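Pimilo im Test: Waffelstoff auf dem Esstisch? Nein, Karo!

Ich bin ja eigentlich kein Tischdeckenmensch. Bei meiner Oma lag immer eine, darunter noch so ein Gummiding, und wenn man die Knie bewegte, rutschte das halbe Geschirr mit. Seit Februar habe ich nun trotzdem selbst eine, und schuld ist mein Küchentisch. Der ist geölt, steht direkt neben dem Herd und sammelt Ringe wie andere Leute Briefmarken. Diễm hat mir dann die Pimilo von Borkino empfohlen (sie hat zwei davon, die Glückliche, und einen Tisch, der noch aussieht wie neu).

Auspacken und erster Eindruck

Die Decke kam ordentlich gefaltet, leider so ordentlich, dass man die Falten noch tagelang sah. Gebügelt habe ich sie erst nach der ersten Wäsche, Asche auf mein Haupt! Der Stoff fasst sich fester an, als ich nach den Fotos im Shop erwartet hatte, fast ein bisschen wie ein dickes Geschirrtuch. Gerochen hat sie nach nichts, das fand ich schon mal super.

Beim Muster habe ich ewig geschwankt. Am Ende wurde es cremefarben mit Karo in Schwarz und Grau, mal dickere, mal dünnere Streifen, und ich bin immer noch ganz verliebt. Weißes Geschirr sieht darauf richtig gut aus, mein buntes Sammelsurium aus Flohmarkttassen dagegen etwas wild. Damit kann ich leben.

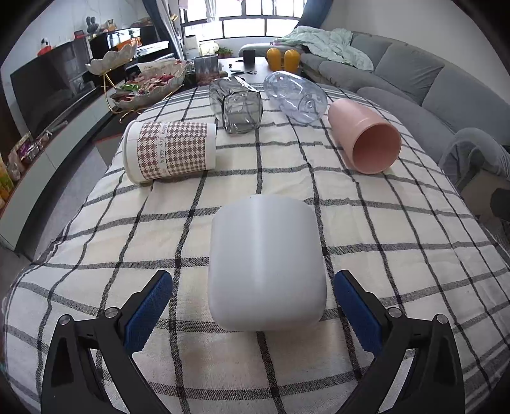

Waschen, Flecken, Alltag

Gewaschen wird bei mir auf 40 Grad, inzwischen schon 9 Mal. Eingelaufen ist sie ungefähr 2 Zentimeter in der Länge, in der Breite habe ich nichts gemerkt. Kaffee geht problemlos raus, Tomatensoße auch, wenn man nicht bis zum nächsten Abend wartet. Rotwein ist so eine Sache: Zawadi Nyaga hat bei meinem Geburtstag ein volles Glas darüber verteilt, und trotz Gallseife sieht man in einer Ecke noch einen rosa Schatten. Da steht jetzt immer der Brotkorb.

Was mich nervt, ist der Saum. An einer Seite hat sich nach der dritten Wäsche ein Faden gelöst, den musste ich selbst vernähen. Und Krümel bleiben gern im Gewebe hängen, einmal kurz drüberwischen reicht nicht, ich schüttle sie meistens auf dem Balkon aus.

Im Vergleich zur Lindgren

Vorher hatte ich kurz die Lindgren ausprobiert, die ist beschichtet und lässt sich einfach abwischen. Praktisch, klar, aber beim Essen klebten mir im Sommer die Unterarme daran fest. Für draußen würde ich sie wieder nehmen, für die Küche bleibe ich bei der Pimilo.

Von mir gibt es vier von fünf Sternen, einen Abzug für den Saum. Die passenden Servietten liegen übrigens schon im Warenkorb.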